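Hair Accessories at School: Habits, Breakages and Waste
Project report by Ilham Kusuma and Friederike Hollmann, Pamberg

1. Why we chose this subject

Our course asked for a small study of an everyday product and what happens to it when it is no longer used. We picked hair accessories. They are cheap, they are bought often and most people have a drawer with old ones in it. We wanted to know how long they are kept and why they are thrown away.

2. Method

We handed out a paper questionnaire to 30 pupils in the two upper years. It had 3 pages and took ten minutes to fill in. We also asked people to bring in broken or unwanted pieces over one month, August, and put them in a box outside the art room. Friederike sorted the pieces by type and Ilham wrote up the questionnaires. We visited one shop, Rodia, where the owner let us look at the stock and answered our questions.

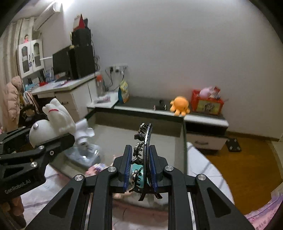 Sorting was harder than we had planned. We started with four groups: elastics, slides, claws and bands. Elastics and slides caused no trouble, but the claw group had to be split. An ordinary claw clip has two halves and one spring between them. Other pieces combine types, such as the glossy black one with a long curved band and three toothed claws along one side of it, and we argued for a while over whether to call that a band or a clip. In the end we made a fifth group called "mixed". Anything with more than one kind of part went in there.

3. Results

Elastics were lost far more often than they were broken. Most pupils could not say where they had gone. Claw clips were mainly thrown away because of a snapped tooth or a failed spring. Slides were kept the longest, even when they were no longer worn, and several pupils still had ones from primary school.

Price made less difference than we expected. Pupils who paid more said they were more careful at first, but their answers on breakages were much the same as the others'.

The owner of Rodia told us that customers do ask about repairs, but she cannot get spare springs from her supplier.

4. Problems with the study

The box outside the art room was moved during cleaning and we may have lost part of the collection. Question 7 was badly worded and we left it out. All the pupils came from one school, so the results cannot be used for Pamberg as a whole.

5. What we would do next

We would like to try replacing springs ourselves and keep a record of how long the repaired clips last. The design workshop has small pliers and wire we could use. We would also rewrite question 7 and ask the lower years to take part.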